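Budget notes for the second arm, October 2024. Posting these as a thread because Shiyu Ding asked how the numbers were reached.

**1/** We have 3,000 left in the equipment line. That does not buy an arm. It buys simulation time, a gripper and a mount, in that order.

**2/** The kitchen tasks run in simulation first. Counter, shelf, mugs, paper towel holder. If a reach fails there, we don't pay for hardware to fail at it again.
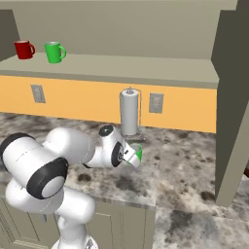
**3/** Gripper quotes: Dorville came in at 1,144 with fingers included. Vendwood was cheaper on paper but charges for the adapter plate, the cable and the licence separately. Ask for the full list before comparing.

**4/** Lead time is 9 weeks from Dorville and 11 from Vendwood. Either way, an order placed in November lands after the new year. Plan the bench work to match.

**5/** Reach is the figure to check against your own room. Data sheets give it to the wrist flange. Add the gripper length, then subtract whatever you lose by approaching from above. A shelf over a counter costs more than you'd expect.

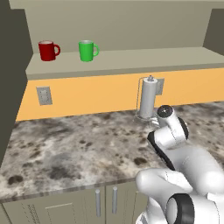 **6/** Mounting position is free to change in simulation and expensive to change once there are holes in a worktop. We are trying each base position in software before Tse quotes for the steelwork.

**7/** Items people leave out: spare finger pads, a second emergency stop, delivery, insurance, and a day of someone's time for commissioning. Put them in as separate lines. A single "sundries" line gets cut.

**8/** Fulel offered a lease. The monthly rate is fair but the return clause covers cosmetic wear, so I've left it out for now. Will post the revised sheet when the Tse quote arrives.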